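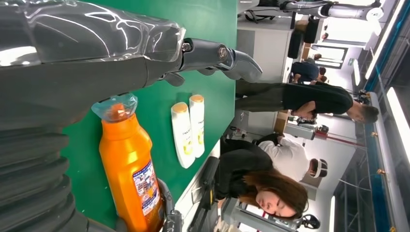 So I've been at Eichhorn for 12 years now, most of them on the packing line, and since spring my job title has the word "trainer" in it. I train a robot. My mother still thinks I'm kidding.

The robot is called Lalo (Volker Kettler picked the name and won't say where he got it) and what it's learning right now is bottles. Picking them up, setting them down straight, not crushing the skinny ones. One of us puts on the headset and does the moving, and the arm copies. The rest of us sit or stand around the green table and watch, which sounds lazy until you've tried it for a whole shift!

We did 200 pickups as our target for the day and got to 168. The old me would have packed that many before the first coffee – so yes, it's slow. But my shoulders don't hurt anymore. I used to go home and lie on the kitchen floor.

What I miss is the noise, weirdly. And the talking. On the line you could gossip with your hands full, and now whoever has the headset on is sort of gone for a while, and you feel rude interrupting. Kolbrún Brynjólfsdóttir and I have started taking our lunch outside just to catch up properly.

The big question is what happens in September, when the second line is supposed to switch over. There are 59 of us on the floor and management keeps saying no jobs will be cut, only "moved." I was moved and I'm fine, but I asked for it. Some of the others like packing. They're fast and proud of it, and a few have told me they don't want to stand around teaching a machine to do it badly.

I don't have a good answer for them. I did ask if people could try a week with Lalo before deciding, and Volker said he'd bring it up. I'm holding him to that.

Tomorrow it's my turn in the headset again. Hair tie packed, glasses off, wish me luck.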